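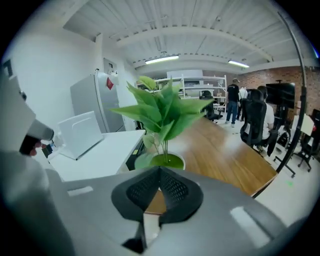 Notebook Home Entries Stock list Rooms Search

December, 3 pm
By the bench 6 notebook keeper

Room reset, Vundelholm building, kitchen end.

Long wooden table stays where it is for now. Tried it on paper the other way round, parallel to the fridge wall, and the doorway gets too tight for the trolley. Left a note on the plan.

Artificial plant in the white pot lives on the wooden table. It is down in the stock list as 1657, under soft furnishings, which is wrong. Move it to decor when the list is next open. Leaves collect dust quickly in this room. Dry cloth first, then a damp one, and do the stems as well. Don't use the Rizzi spray on it, it left a film on the last plant and we had to wash the whole thing in the sink.

White desk: keep the top clear apart from the upright panel. The panel goes back there at the end of a session and should not be leant against the shelving. Small items on the desk go in the Usport box at the end of the day unless someone has labelled them.

Fridge: wipe the front, leave the red diamond sticker on. The things on top of the fridge need sorting. Anything with no label by the end of the month goes to lost property.

Tremor in the table, reported twice now. Tightened the bolts at one end, 15 minutes, still a slight rock when leant on. Felt pads ordered from Trustemell.

To do next:
- fit pads when they arrive
- correct entry 1657
- dust the shelving behind the table, top shelf first
- ask for a second cloth bin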